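Posts from the Tendley robotics club account, August 21, 2025. Copied here so people who aren't on the app can read them in order.

**1/** Summer project update. We're teaching an arm to do bench work on desktop computers: find a part, line up with it, put it in, back out without bending anything. Memory first, cables later.

**2/** There are four of us on it this month. Mitiku Adugna wrote most of the motion code. I do setup, logging and the part nobody signs up for, which is putting the machine back the way it was between runs.

**3/** We started in June on a loose board clamped to the table. That was too easy. Everything was flat and you could come at it from any side. A real case has walls, and the walls are where you hit things.

**4/** So now it's an open Dell tower on its side, panel off, CPU and memory out. Power supply and drive cage stay in. Fasil Moges wanted them out for clearance, but the whole point is working around them.

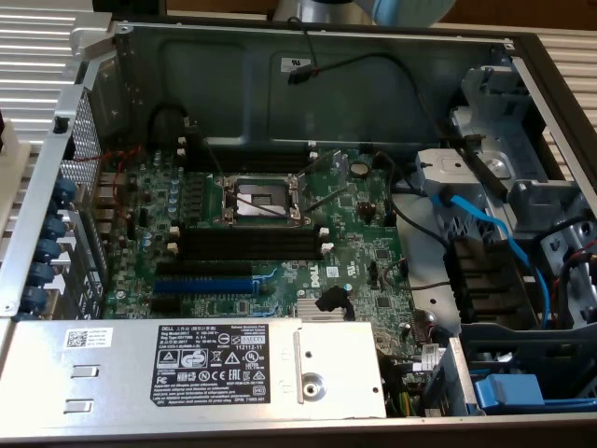 **5/** The setup list, for anyone who wants to try this at home or at another club:

- Unplug it. Hold the power button for a few seconds after.
- Lay the case flat so the board faces up.
- Move any cable that crosses a slot you plan to use. A thin black one likes to fall across our CPU socket.
- Check the latches on the memory slots by hand.
- Home the arm before anyone leans over the case.

**6/** Cables are the worst part. The model of the case that Mitiku drew has no cables in it. The arm plans a nice straight path and goes right through where a wire is. For now we tuck them away and write down which ones we tucked.

**7/** Memory slots next. A stick has a notch that's off center, so it only goes in one way. If the arm picks it up backwards, pushing harder does nothing good. We added a check at pickup and a force limit on the way down.

**8/** The force limit took two evenings. Too low and it stops before the latches close. Too high and the board flexes, and you can hear it. Fasil sat with his hand on the stop button the whole time.

**9/** Alignment is done from the wrist camera. On a bigger board, the slots run up and down in the view and the fingertips come in from the bottom, so you can judge the offset by eye while the code does its own math. 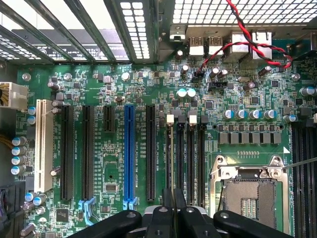

I log both numbers, mine and the code's. When they disagree by more than a little, we stop and redo the calibration. Usually one of us has bumped the table.

**10/** Rule for the socket: the arm stays out of it. Those pins are tiny and there's no fixing them with what we have. The keep-out zone is drawn 14 mm past the metal frame on all sides. Mitiku thinks that's too much. It's staying.

**11/** Someone asked why we don't use the printed labels on the board to find the slots. We tried. Small white text, shiny parts next to it, and the reading changes when a person walks past the lamp. The ends of the slots work better for us.

**12/** Still to do before the Pinine open day: a proper tray for the memory sticks, a shorter return path, and 7 clean inserts in a row with no hands near the case. I'll post the log either way.

**13/** If you're in Plastorville and have a dead desktop in a closet, any brand, we'll take it. Drives out first, please. Drop it at the Tilahun building, side door.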